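**Robots pack lunch at Riltis open day**

4 October 2020 – Short one today, typing this up from the parking lot before the battery goes.

Riltis opened its workshop on the Gruvden site to visitors this morning, first time since May, and the big draw was the lunch table. Two white arms, one tray, a table full of the stuff you'd find next to any office coffee machine. Somebody picks an order off a card, the arms put it on the tray. That's the demo. Simple to explain, a lot harder to do well, judging by how many engineers were standing at the back with their arms folded.

Sign-ups closed at 70, in groups, masks on, one-way route with tape on the floor. If you missed it there's a second date being talked about, nothing firm yet.

The table was set up like a small shop. Coke in red aluminum bottles on a two-level rack between the arms, yogurt cups on a stepped stand, Snickers, a box of Walkers shortbread, rice crackers, foil containers stacked in a basket. Sandwiches too. Tray in the middle.
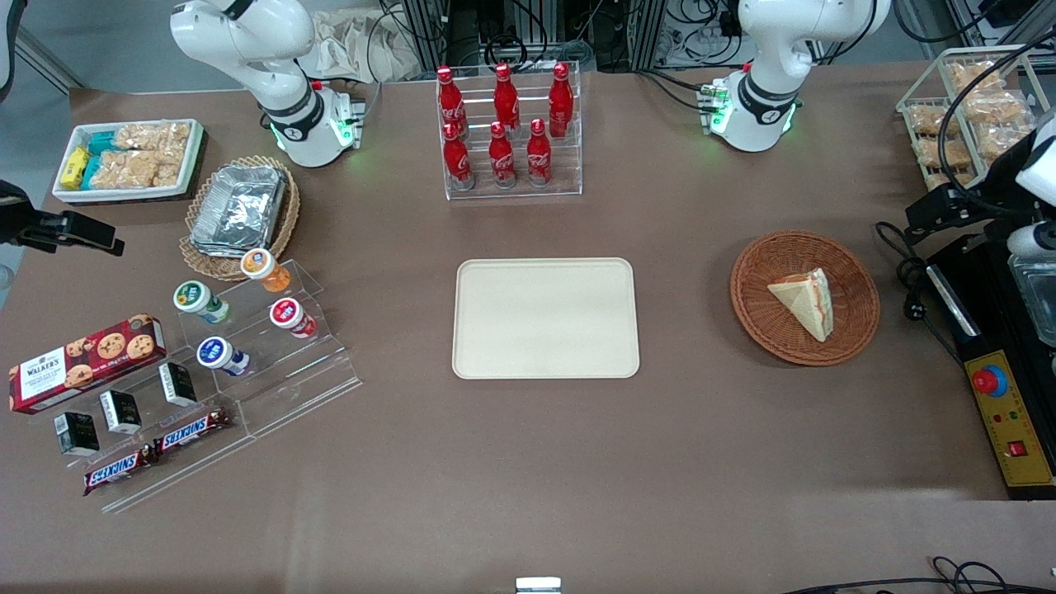 The variety is the whole point, according to Dalia Uibo, who ran the session. A bottle is easy, she told our group. Stiff, round, stays the same shape. A foil container with a crinkly lid, less easy. Anything in a bag, worse. The Riltis people have been running orders since May and keep a tally on a whiteboard by the door – 929 when we walked in. Somebody asked if that was orders or items. Orders, Uibo said, and they only count the ones where nothing gets dropped or squashed. She would not say how many they'd thrown out, got a laugh for that.

The software is called Endier. It decides which arm goes for what and how hard to close the fingers, and it's the part Riltis wants to sell. The arms themselves can be swapped for other makes, or so the handout says. I didn't see that shown so take it as a claim for now.

Questions were mostly about speed. The handout gives 23 seconds per item, which is slow next to a person with two hands and a hungry line behind them. Uibo didn't argue. Her answer was that the first places to use it would be night canteens, hospitals and depots and the like, where there's nobody behind the counter at 3 am anyway and a slow sandwich beats a locked shutter. Fair enough. Someone from the back wanted to know about price and was told to email.

Then there was the safety talk, which went on a bit. Red emergency stop at the table, everyone shown where it is, stay behind the tape. A kid asked if he could press it. He could not.

Best part for me was the screens. They put the view from the wrist camera up on the side wall, so you get the job from the gripper's side, and you relize how little there is to hold on to. A wrapped sandwich is soft bread, slippery film, and whatever's inside wanting to come out. Shredded stuff, sliced stuff, all of it moves when you squeeze. Too light a grip and it slides, too hard and you've made a panini. Two fingers low down on the package was the hold they talked us through, with the cut side standing up.
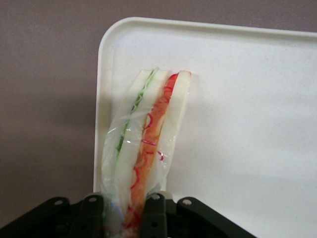
Chornovol, who wrote in after I posted a couple lines about this earlier, isn't sold: the fingers are fine, but who restocks the table? Every rack and basket has to be filled by a person, so you've moved the job to the night before and called it automation. Would like to see a whole shift run, deliveries included, before getting excited.

I put that to Uibo on the way out. She said restocking is on the list and it's not a short list. For now a staff member fills the racks and the system looks over the table before each order, so things don't need to be in exactly the same spot every time. A bottle a little to the left is OK. A bottle lying down, they're still working on it.

Visitors got to fill out a feedback form with 2 questions on it – would you eat a lunch packed this way, and what would you order. Results go up on the Riltis page when theyre counted.

Parking was a mess by the way. Use the north gate if you go to the next one, the map on the invite is wrong. More when I get the date.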